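Interior Finishing, evening course at Plekville
Handout for session 2: framed boards
Sep 13, 2023

Right, a few notes from me before we get going, mostly because I talk too fast and somebody always asks afterwards what I said about the screws.

A framed board is a flat panel with a strip of wood running round it, and you'll make plenty of them if you stick with this. Noticeboards, cupboard backs, the bottom of a tray — same job each time. Get the frame square first. Measure corner to corner, both ways, and if the two numbers don't match, push the long corners together until they do (gently!). I've seen people fix the panel first and hope. It stays crooked, and then it hangs crooked too. 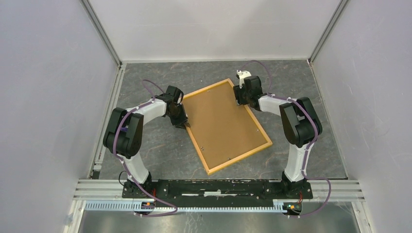 Turning a board round is where the corners get bashed. Take it by the frame, one hand at each end of the same side, and bring it round flat on the bench before you think about lifting. Don't press on the middle of the panel. A thin one will bend more than you'd like, and any screw that's sitting proud will scratch whatever is underneath, so run your palm over the back first.

On screws: I like 12 for a board of the size we're making, and I start at the corners and work inwards. Drill small holes before you put them in, especially near the ends of the frame, where the wood loves to split. Mine did in May, in front of the whole class, lovely clean crack all the way along.

For next time, please bring a pencil, a tape and your frame pieces already cut. The Heitmann sheet has the lengths, but there's a mistake on page 33 — the short sides should match each other. If you missed the first session, borrow the Soltow notes from the shelf by the door and put them back when you've finished.

Glue is Griltero again. Aprons on, please, it doesn't wash out.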